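Right gripper loses position after holding a cube

Renji Kaneko
12/27/21

Two-arm tabletop cell, three cubes (red, yellow, green), tape strip on the table as the center mark. The right gripper picks and lifts normally. After 11 seconds of holding, the controller logs fault 354 (following error) and the jaw goes limp. Left hand never faults. 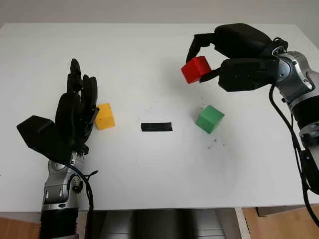 Grip force is set to 200 in the Breka panel, the default. Lowering the arm speed made no difference. Firmware is whatever shipped in January.

Safta Pană

354 during a static hold is usually the finger motor hitting its current limit. The target position is inside the cube, so the error keeps growing until it trips. Set the close target 4 mm wider and switch to force mode once contact is detected. 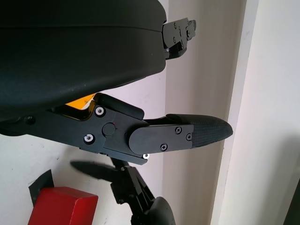 With power off, check the pivots in the linkage for binding and the finger screws for play. Also change the fault action from "release" to "brake." Keep hands out from under the load until that is done, as the default drops whatever it is holding.

Mololholm

Had this on a Bratby. Swapped the cable, fault went away for a week, then came back. Never found out why.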